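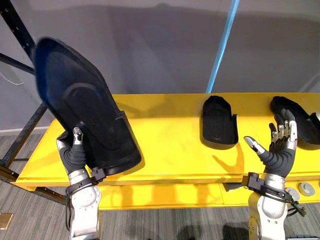 Subject: Re: Sorting of sole pieces before packing

Wed 2 April

To all members of the Golestani list:

The Setlow materials office thanks the member whose question is quoted at the end of this message. The following guidance applies to black sole pieces received for the Nasudon project and replaces the note sent last fall.

Pieces should be laid out on the long yellow table and checked one at a time. Lift each piece by the heel, where the rim is thicker, and tilt it so that the ridge around the footbed can be followed with the eye from heel to toe. A break in the ridge is grounds for return. Light marks on the mesh-like surface are not.

Left and right pieces are to be packed in separate cartons, with no more than 9 pairs to a delivery line. Flamix will accept returns through the end of May. Return slips must carry the lot number and must be placed inside the carton; slips taped to the lid have been lost in transit on two occasions.

The present lot is around 2,000 pieces. Sites that have not yet received their share should write to this list.

Materials Office, Setlow

On the earlier date, a member site wrote:
> Our site has four cartons of soles waiting.
> Do we reject a piece for scuffs on the upper
> surface, or only for damage to the ridge?
> The last note does not say. We also need to
> know if lefts and rights may share a carton.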